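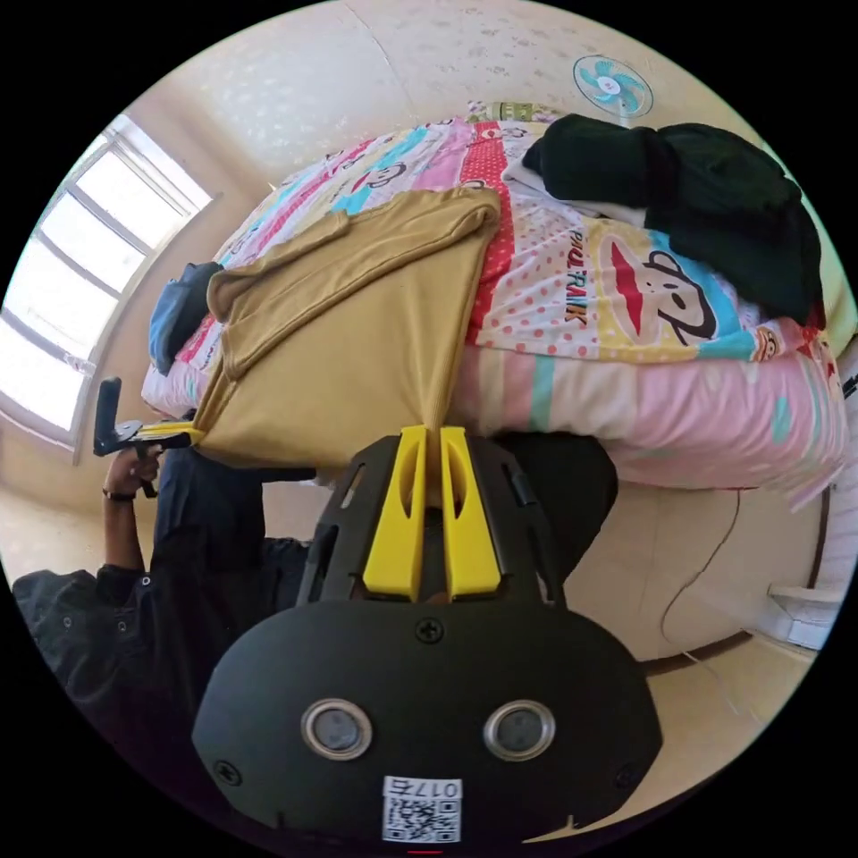 Gripper upkeep: the garment-folding pair

Gallery, 20 February 2021

Renu Singhal looks after the hand-held grippers at Rosatport. The two black and yellow units get a check after every 9 folding sessions. The yellow fingers are the wearing part.

Fingers closed on a mustard-yellow garment. Worn tips let knit fabric slip, so we change both fingers together.

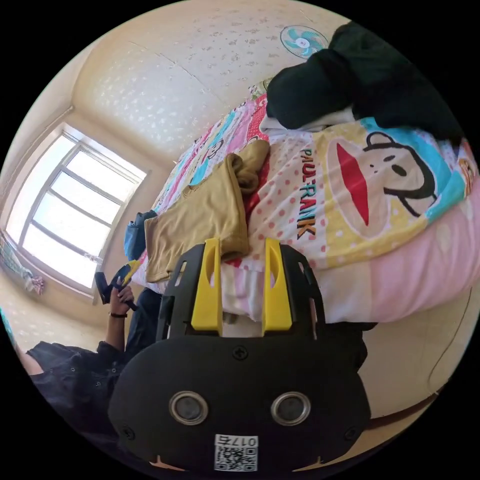

Condetell asked whether the fingers could be swapped without recalibrating. Renu Singhal replied that they can, provided the open gap is measured again afterward and the screws are checked after 3 sessions.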